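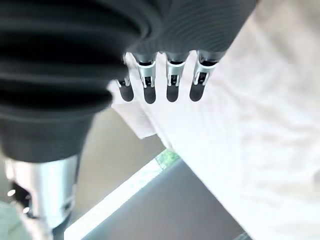
How should you fold a plain white cloth so it stays folded?

Fold it in half along its longer side with the hems together, smooth it from the crease outward with a flat hand, then fold it in thirds, and put it away with the closed edge facing you.

It took me fifty years and a magazine assignment to get that sentence. My mother's method was to fold a thing until it was small. Mine has been to fold a thing until somebody comes to the door. I own one good tablecloth, a wedding present, and it has creases in it from the first administration it lived through.

So in April I went to see Sulastri Pangaribuan, who runs the linen room at Hanari, a rental company that sends out white tablecloths and napkins to weddings, funerals and the sort of business lunch where three people order the salmon. The building used to sell tires. On a heavy week 1000 napkins go across the long table in the back, every one of them white, and I was allowed to help with a small number that she thought the company could spare.

"You're patting it," she said, before I had finished the first one. "It's not a dog."

The mistake, I learned, is in the smoothing. People lay a cloth down, fold it over, and then press at it from the top in a hopeful way, which pushes a little wave of extra fabric toward the fold and traps it there. You don't see the wave until the next fold, when it turns into a pleat. Pangaribuan starts at the crease with her fingers together and goes out toward the hems, once, with some weight. If the hems don't meet, she opens the whole thing and starts over. I asked if she ever just tugged a corner. She looked at me for a while.

Hems are where most of the arguing happens. A napkin that began life square has usually been through the wash enough times to have opinions, and one side may be a finger's width longer than the one across from it. Damián Lucero, who works the other end of the table, matches the corners on the left and lets the error pile up on the right, where the next fold will cover it. Pangaribuan splits the difference. They have been doing this across from each other for years and each of them refolds the other's work when the other is at lunch.

I asked about fitted sheets, as one does. Hanari does not handle fitted sheets. Lucero said this with real feeling.

White cloth has its own rules, most of which come down to the fact that it tells on you. The table has to be wiped before anything is laid on it. Rings come off, and so does hand cream, an hour ahead. White on a white tabletop is harder than it sounds, too, as the edge tends to disappear just when you need to line something up with it. Lucero finds it by touch. He runs his fingertips along until they drop off the hem, then backs up. I tried this and folded my own sleeve in.

My first batch came to 78 napkins, a number I know only because Pangaribuan wrote it on a slip before handing them all back to me. The trouble was the third fold. If you fold in exact thirds, the inside flap bumps up against the outer crease and the whole packet bulges, so the part that goes inside has to be a hair shorter. How much is a hair? She held up a napkin and showed me. I can only report that it was less than I was leaving, and then, when I corrected, more.

Stacking is simpler and I was good at it, or at any rate was not spoken to. Closed edges all go to the front, so you can lift one without dragging its neighbor along. The pile gets turned end for end halfway up, to keep the thicker hems from building a slope. At home I had been storing dish towels with the open edges out, like a drawer full of mouths.

I have changed my ways somewhat. The dish towels are in thirds. The napkins are in thirds, more or less, with the hair left off. The good tablecloth I washed, ironed while damp, and rolled around a cardboard tube that Lucero gave me on my way out — long cloths shouldn't be folded at all if you have the closet for it, he said, and I didn't mention that I don't. It stands behind the coats.

My husband has been shown the crease-outward business twice. He agrees that it makes a difference, and he pats.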